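Two arms, one dish rack and me on the controls at Dabbas

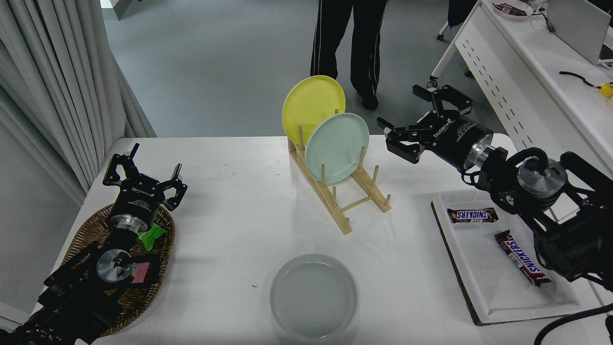
Karim Karaki
Staff writer, Punulberg
Feb 14, 2026

I've wanted to have a go at this for months, so when the crew at Dabbas said I could come and drive their robot arms for an afternoon, I was in the car before I'd finished my coffee!

Dabbas opened its teaching room back in November, and the job there is showing a pair of robot arms how to do household chores by remote control. A person does the chore through the arms, again and again, and the recordings go off to train software called Jislow. The hope is that Jislow will one day tidy a kitchen bench with no driver at all. (My kids would like it to hurry up.)

The chore this week is dishes. You've got a rack with a yellow plate and a pale green one standing in it, a grey bowl down the front, a wicker basket on the left, and a tray on the right with a couple of Snickers bars in it. The full run is bowl into the rack, then chocolate into the basket, and you work a gripper with each hand.

Sawsan Jaber runs the sessions, and she's far more patient than I deserve. "Everyone goes too fast to start with," she told me, after I'd knocked the bowl sideways for the third time. "Slow down, and if you muck it up, keep going and fix it. We want the fixes too."

That surprised me. I'd figured they'd bin the messy ones, but Sawsan reckons a run where the driver fumbles the bowl and recovers is worth keeping, so the software sees how to get out of trouble. Runs where the driver gives up do get tossed.

The bars are harder than they look, by the way. Pinch the end of the wrapper and the whole thing swings about, so you want to come down over the middle. I got one into the basket on my fourth try and cheered loud enough to embarrass myself.

So far the team has 307 good runs of the dish chore and wants 500 before moving on to folding tea towels. A second outfit, Clallico, is teaching the same chore on its own arms and has handed over 117 runs for comparison. I added two keepers to the Dabbas pile, both very slow.

Sawsan says she'll take new drivers over the next few weeks, no experience needed, and sessions run for an hour with a break in the middle. Your shoulders will want the break. Mine are still sore.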